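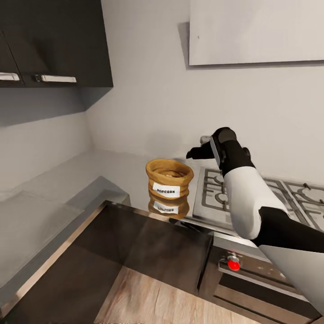 Dark cabinets, bar handles, pale grey wall.

Ilse Lammers sent me another article about decluttering, the fourth since September, and this one promises a calmer mind in 30 days. You get rid of one thing on the first day, two on the second, and so on until you're standing in your kitchen holding a colander and wondering whether you love it.

I have my doubts. I did a version of this years ago, when we left Terkiston, and I can't say my mind got any calmer. What I got was a second cheese grater, bought in a hurry to replace the one I'd so bravely given away. Same with the jam pan. Same with the good scissors -- I still think about those.

The article says people who own less sleep better. Which people? Asked by whom? It doesn't say, though it does link to a set of storage boxes at 11 pounds each, and you apparently need 4 of them to own less.

Bernd Nolte swears by it all, mind you. His garage is spotless. He also borrowed my ladder, my drill and my long extension lead last spring, and he hasn't brought any of them back yet.

I'm keeping the colander.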